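Why Do Spices Live in Jars?

Hi again, kitchen detectives! Last time we looked at bread and why it goes hard. A reader named Bendik Forsberg wrote in with a great question: "Why does cinnamon come in a jar when I could just keep it in a bowl?" I love this one, so get comfy and let's talk about jars, lids and your amazing nose.

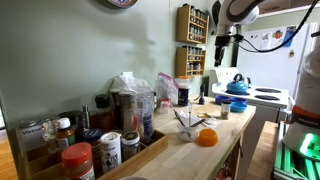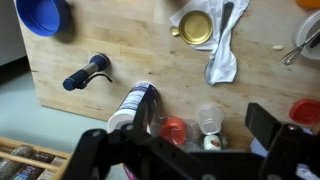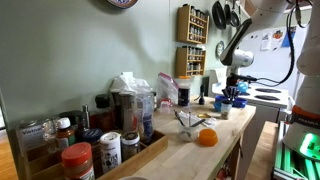
First, what is a spice? It's a dried bit of a plant. Cinnamon is bark (yes, tree bark!), pepper is a little dried berry, and cloves are flower buds that were picked before they opened. Herbs are mostly leaves, like the greenish dried ones in the small glass jar near the back of the counter in the first picture. Inside all of those plant bits are tiny amounts of oil, and the oil is where the smell and most of the taste come from.

Now, that oil loves to escape. When you open a jar and go "mmm!", little bits of it are floating up into your nose. Great for you, not so great for the spice. Leave oregano in an open bowl for a long time and it ends up smelling like old hay. A tight lid keeps the smell in, and it keeps damp air out too, so powders don't turn into lumps.

Light is the other troublemaker. Sunshine slowly fades spices, both the color and the flavor, so a dark cupboard is a good home for them. Heat does it as well. My grandma kept her paprika right over the stove for years and it turned brown as a boot!

And what about pepper grinders? A whole peppercorn is like a jar all by itself. The oil stays tucked inside until you crack it, and that's why freshly ground pepper can make you sneeze and the old powdery kind mostly just sits there.

Try the sniff test

Ask a grown-up for 3 spices from your kitchen. Close your eyes and have them hold one open jar near your nose (not too near, and please don't breathe in hard, I did that with chili once). Guess what it is! Then look for the oldest jar you have and a new one of the same spice, and sniff them both. Which one is stronger?

Write down your guesses and send them in. Bendik, you get to go first. Next month we're doing salt, and why it doesn't smell like anything at all.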